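Raron folding workbench: review after a summer of use

Reviewed by Keisha Benavides
Friday, August 16, 2019

I bought the Raron to replace an old trestle table that had started to sag in the middle. My garage is narrow and the car still has to go in at night, so anything that can't be folded flat against the wall is no good to me.

The bench arrives in one heavy box. You fit the legs, the lower shelf and the two clamping handles yourself. The instructions are a single sheet of drawings, and step 4 shows the shelf upside down. I had to undo it and start again. Allow an evening for it and use your own spanner, as the one supplied is soft and began to round off on the second bolt.

Once built, it stands firmly. I have planed two doors on it and sawn a good deal of skirting board, and it moves only if you push hard from the short side. The rubber feet grip well on concrete but leave black marks on painted floors. My neighbour Haris Mohmand borrowed it for a weekend to hang kitchen cupboards and complained about the same thing.

The clamping jaws are the best part. They close evenly and hold round stock without slipping. The handles are less good – the plastic is thin, and one has a small split near the bolt already. Denderden, the shop I bought it from, sent a new one within the week and didn't ask for the old one back.

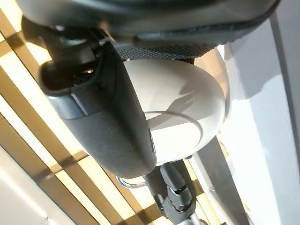
Dark grey, rounded and matte, with a lighter bevelled panel near the top.

Folding takes two hands and some care with your fingers at the hinge. Folded, it is flatter than I expected and hangs on two ordinary hooks. It is too heavy to carry far, and I wouldn't choose it if I worked on site.

The top marks easily. I gave mine a coat of varnish in the first week and would do the same again.

Good: steady, strong jaws, folds flat
Less good: poor handles, poor instructions, marks painted floors

I would buy it again for a garage or shed. A version with metal handles is due in September, and if you can wait, get that one.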